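4.3 腕部视角的目标标注与定位校验
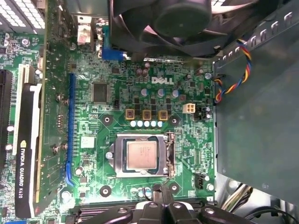

图 4-3 腕部相机视角:机箱内的主板与处理器插座

本节说明如何在 Pindatum 中为机箱内部作业建立定位模板,并把模板结果交给规划模块 Matar 使用。开始前应已完成 4.1 节的相机内参标定和 4.2 节的手眼标定。标定文件缺失时,“新建模板”按钮为灰色。

4.3.1 采集参考图像

1. 在主界面左侧选择“感知”,再选择“模板管理”,单击“新建模板”。
2. 输入模板名称。名称只能使用小写字母、数字和下划线,保存后不能修改。
3. 用示教器将机械臂移到机箱上方,使腕部相机朝下,处理器插座位于画面中部偏下的位置。插座周围应留出足够的板面供特征提取。
4. 将速度倍率降到 15%,微调高度,直到插座金属框的四条边都清晰。
5. 单击“锁定位姿”。软件记录当前关节角,后续校验均从该位姿出发。
6. 单击“采集”。默认连续采集 13 帧,取对比度最高的一帧作为参考图像。

注意:采集期间不要触碰机箱或改变照明。处理器顶盖略有反光,光源角度一变,亮斑的位置就会移动,参考图像需要重新采集。

4.3.2 标注锚点

锚点是用来确定主板坐标系的固定特征。每个模板至少需要三个锚点,且不能落在同一条直线上。

1. 在参考图像上右键单击,选择“添加锚点”。
2. 依次选取下列特征:
 主板上的 DELL 字样(类型选“文字轮廓”);
 插座上方的一排金色方形电感(类型选“重复单元”,数量填 3);
 插座左下方的安装孔(类型选“圆环”)。
3. 拖动锚点框,使其边缘贴近特征外沿。框内混入相邻元件会降低匹配得分。
4. 单击“计算分布”。三个锚点名称旁均显示绿色标记后,才能继续。

说明:蓝色的 PCI Express 插槽边缘长而直,可以作为方向参考,但不要单独用作锚点。沿插槽长度方向的位移在图像中变化很小,求解结果容易沿该方向漂移。需要使用时,将类型设为“仅方向”。

4.3.3 设置屏蔽区

线缆、风扇和可拆卸的部件不应参与匹配。每台机箱的走线都不同,把它们留在模板里会造成误匹配。

1. 选择“屏蔽”工具,沿右侧风扇线及其下方线束的外围画出多边形。
2. 对画面顶部的风扇和底部的黑色塑料支架重复上一步。
3. 显卡护罩上印有 NVIDIA QUADRO K620 字样。同一批次的机箱若装有不同型号的显卡,将整块护罩一并屏蔽;型号统一时可以保留。
4. 单击“提取特征”。界面底部显示有效特征点数,图 4-3 所用模板为 1,238 点。低于 100 点时无法保存,应缩小屏蔽区后重新提取。

4.3.4 定义作业目标

1. 选择“目标”选项卡,单击“添加目标”,类别选“插座拉杆”。
2. 沿插座右侧的金属拉杆画一条线段,从转轴一端画到自由端。线段方向决定夹爪的接近方向,画反时可单击“反转”。
3. 在“禁入区”中框选处理器表面和电感下方的一排小电容。Matar 规划路径时会将禁入区向上延伸为棱柱体,夹爪指尖不得进入。
4. 单击“保存”。模板写入控制器的 Pitisard 目录,重新启动后自动加载。

警告:禁入区只约束由 Matar 生成的路径。手动示教和单轴点动不受其限制,操作时应随时准备按下急停按钮。

4.3.5 校验

1. 将机箱在定位台上平移或转动一个小角度,然后单击“运行校验”。
2. 机械臂回到锁定位姿,拍摄一帧并叠加显示目标线段。检查线段是否仍与拉杆重合。
3. 重合时单击“接受”。不重合时单击“拒绝”,软件会列出残差最大的锚点。
4. 至少更换三个摆放位置,重复步骤 1 至 3。
5. 全部接受后,模板状态由“草稿”变为“可用”,可在 Bistow 任务编辑器中调用。

4.3.6 常见提示

E-15 锚点不足:至少有一个锚点未匹配。检查是否被线缆遮挡,必要时扩大搜索范围。
E-16 方向不唯一:锚点过于集中。在远离插座的位置增加一个锚点。
W-04 反光过强:降低光源亮度或缩短曝光时间,不要用屏蔽区覆盖整个处理器,否则目标高度无法估算。
W-07 模板与标定版本不符:手眼标定更新后,旧模板需要重新执行 4.3.5 的校验,锚点和屏蔽区不必重画。

模板文件可以在同型号的工作站之间复制,锁定位姿不随文件导出。导入后需在新工作站上重新执行 4.3.1 的步骤 3 至 5,再进行校验。

本节审校:Stijn Wouters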